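The Arm Was Fine. My Planner Was the Problem.

2020-04-16

I have spent most of April arguing with a piece of software called Solura, and I'd like to report that I'm slightly ahead!

Solura is a motion planner. You tell it where the arm is and where you want the arm to be, and it works out a path between the two that doesn't go through the table (this matters more than you'd think). I've been running it on a small desktop arm, a chain of hobby-style servos, with Tilden doing the low-level control and a home-brewed camera tool, Pisisis, telling everybody where the target is. Three programs, one table, plenty of ways to be wrong.

My test is about as dull as tests get. Start somewhere off to the side, swing over, stop just short of a flat square board, wait, go back. I ran it 407 times before I trusted a single number in the logs. The early ones were awful. The arm would get nearly all the way there, then shiver like a wet dog, and I was sure I had a bad servo. I swapped cables. I tightened bolts. I said some things to the shoulder joint that I regret.
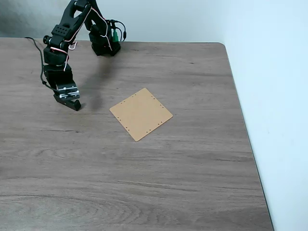 Why does an arm shake when it's almost at its target? Usually the planner and the controller disagree about what "arrived" means, so one keeps sending tiny corrections while the other is still busy with the last batch.

In my case Solura was happy within 5 millimeters and Tilden wanted a lot better than that, so the two of them just kept passing the bill back and forth. I found it by plotting commands against joint readings in Trnka, the log viewer I should have opened on day one, and there it was, a pretty little sawtooth right at the end of every move. I set one tolerance in one shared file and made both programs read it. Seventeen lines of code, and I'd been shopping for servos!

The other fix was slower to find. Pisisis stamps each target with the time it finished processing the picture, when what I wanted was the time the picture was taken. The gap was about 500 milliseconds on my old laptop, so during a move the planner was working from stale news. With the stamp moved to the capture step, the overshoot dropped to where I can live with it.

I still don't love how the wrist comes in. Solura likes a long, swoopy approach, and I'd prefer it came straight down for the last stretch, so next I'm adding a waypoint above the board and a slower speed limit from there on. The config for that is half written and the logs are already on.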